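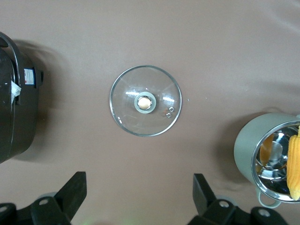
Cleaning a Glass Pot Lid: Rim, Knob and Steam Vents

Filed under: Kitchen care | Updated 12 Apr 2020 | 2,391 views

Grease collects on a tempered glass lid in three places: under the metal rim, around the base of the knob, and inside the steam vents. A normal wash reaches none of them well.

You will need
Dish soap
Baking soda
A soft toothbrush
Wooden toothpicks
A folded towel or blanket

1. Let the lid cool to room temperature. Cold water on hot glass can crack it.

2. Lay the lid on the towel and check the knob. If it is held by a screw from the underside, remove the screw and set it aside with any washer.

3. Soak the lid in warm, soapy water for 30 minutes.

4. Mix baking soda with water to a thick paste. Work it along the rim with the toothbrush, on the inside edge first.

5. Push a toothpick through each vent from the underside. Do not use a metal pin — it can chip the edge of the hole.

6. Rinse, then stand the lid on its edge to drain. Water stays trapped under the rim longer than elsewhere.

7. Refit the knob. Tighten by hand, plus a quarter turn with the screwdriver.

Lids with a chip or a crack should be replaced. Measure across the inside of the pot opening before ordering.

Next in this section: Removing heat tint from stainless steel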